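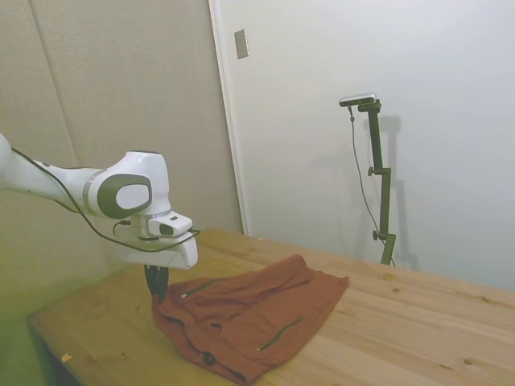
Folding tips from a machine that folds badly

Zullis spent most of last year teaching a robot arm to fold clothes, and the write-up has more laundry sense in it than the drawer of magazine clippings I inherited. Yasmine Ait Ali, who led the work, compared 2 ways of training it. One copied people folding at normal speed. The other copied people who had been told to stop and smooth the cloth before every fold. Each got 300 practice folds. The smoothers won, and it wasn't close, except on fitted sheets, where both methods did as well as I do.

What I've taken home from it:

Flatten first. Run your palm from the middle out to the hems. Creases you fold over are creases you keep.

Pick up a corner, not a handful. The arm has two narrow fingers and has to pinch. Its folds got straighter when it took hold right at the corner, and so did mine, to my annoyance.

Close zippers and buttons before you start. Open zippers gave the arm its worst scores in the jacket trials. Pocket zippers count. I had 14 years of lumpy jackets to think about after reading that page.

Keep the whole thing on the table. Once a hem slides over the edge, the weight pulls the rest after it. Turn the garment instead of chasing it.

Let go slowly. Dropping the corner undid a good fold more often than a bad grab did.

Nabila El-Sayed at Washolm tried the smoothing rule on her own family and reports that the towels improved and the teenagers did not.

The arm still takes longer over one jacket than I take over a basket. Mine looks worse. Fleece next, they say, in December.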